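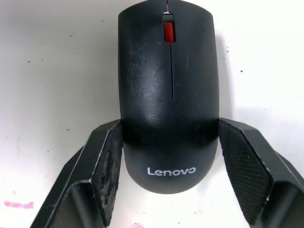
Winel-Rundbrief, 15.12.2022

Ihr Lieben,

schnell noch ein paar Zeilen, bevor der Kaffee kalt wird. Draußen grau. Drinnen auch, ich habe nur die kleine Lampe an. Eigentlich sollte heute der große Backtag sein, der Teig ruht seit gestern Abend im Kühlschrank und ich sitze hier und schreibe. So ist das eben im Dezember.

Mir geht seit Tagen das Thema Langsamkeit im Kopf herum. Ausgerechnet. Ich, die ich im Stehen frühstücke und beim Zähneputzen die Wäsche sortiere. Angefangen hat es am Montagmorgen im Bus. Der Fahrer stand zwei Minuten an der Haltestelle Neson, Türen offen, weil eine alte Dame mit ihrem Rollator noch ein gutes Stück entfernt war. Kein Hupen, kein Gemecker. Sie stieg ein, grüßte nach links und rechts wie eine Königin und setzte sich. Und ich merkte, dass ich die ganze Zeit auf dem Handy die Uhrzeit angestarrt hatte. Für was? Ich war auf dem Weg, Briefmarken zu kaufen.

Briefmarken übrigens: Die Karten sind raus! Also die meisten. Zwei liegen noch hier, weil mir die Adressen fehlen. Wer umgezogen ist und es mir nicht gesagt hat, bitte melden, ihr wisst schon, wen ich meine.

Ich habe mir jedenfalls vorgenommen, jeden Tag eine Sache langsam zu machen. Nur eine. Am Montag die Kartoffeln geschält, ohne Radio. Am nächsten Tag zu Fuß zur Bücherei, den langen Weg am Kanal, wo die Enten jetzt so dick und beleidigt auf der Wiese hocken. Gestern ein Brief mit der Hand, drei Seiten, und danach tat mir das Handgelenk weh, so wenig bin ich das noch gewöhnt. Heute weiß ich noch nicht. Der Rundbrief zählt nicht, den tippe ich im Galopp, wie ihr an den Fehlern sehen könnt.

Kevin Cronin hat mir auf den letzten Brief aus Khaemba geantwortet, er schreibt, bei ihnen sei es morgens um sechs schon hell und er verstehe unser Gejammer über die Dunkelheit nicht mehr. Er hat den Winter anscheinend schlicht vergessen. Ich habe ihm zurückgeschrieben, dass ich die Dunkelheit gar nicht so schlimm finde. Stimmt auch. Im November, ja, da hadere ich, da ist alles nass und es führt zu nichts. Aber jetzt stehen die Sterne in den Fenstern, und wenn ich nachmittags durch die Straße gehe, sehe ich in lauter warme Küchen hinein. Irgendwo brät immer jemand Zwiebeln. Ich mag das sehr.

Und dann noch das: Mir ist ein altes Haushaltsbuch meiner Großmutter in die Hände gefallen, beim Suchen nach den Ausstechformen (die Formen sind weiter verschwunden, der Stern und der Halbmond, ich nehme jetzt ein Glas). Hinten drin hat sie an manchen Abenden einen Satz geschrieben. Mehr nicht. „Wind gedreht.“ „Anna war da, Kuchen zu trocken.“ „Gut geschlafen, danke.“ Bei wem sie sich bedankt, steht nicht da. Ich habe auf der Treppe gesessen und gelesen, bis mir die Füße eingeschlafen sind.

Seit vorgestern mache ich das auch. Ein Satz, abends, in ein altes Schulheft. Der erste war furchtbar, viel zu bedeutend. Der zweite hieß: „Suppe versalzen, trotzdem gegessen.“ Schon besser. Wenn jemand von euch mitmachen will — schickt mir gern einen Satz, ich sammle sie für den nächsten Rundbrief. Ohne Namen, wenn ihr wollt. Bitte nichts Schönes extra ausdenken.

Shih-chieh Tai fragt, ob es wieder den Spaziergang zwischen den Jahren gibt. Ja, gibt es. Treffpunkt wie immer am Brunnen in Hultent, um zwei, und bei Glatteis gehen wir nur bis zur Bank und wieder zurück. Letztes Jahr waren wir nach kurzer Zeit durchgefroren und es war trotzdem der schönste Nachmittag der ganzen Woche. Bringt Tee mit. Kein Anmelden nötig, einfach kommen. Hunde natürlich auch, nur den Proviant bitte in die Tasche und nicht auf die Bank legen, ich sage nur Leberwurstbrot.

Was wollte ich noch. Ach ja, die Mütze. Beim letzten Treffen ist eine graue Strickmütze liegengeblieben, sie hängt bei mir an der Garderobe und sieht mich vorwurfsvoll an. Wem gehört die?

So, der Ofen piept. Ich wünsche euch eine ruhige dritte Adventswoche, das was davon noch übrig ist, und am Sonntag dann die vierte Kerze. Macht irgendwas davon langsam. Und wenn es nicht klappt, dann halt nächste Woche.

Seid lieb gegrüßt aus der Küche, mit Mehl auf der Tastaur

Eure Winel-Schreiberin

PS: Das Vanillekipferlrezept kommt noch, ich habs nicht vergessen. Muss erst rauskriegen, ob da wirklich so viel Butter rein soll.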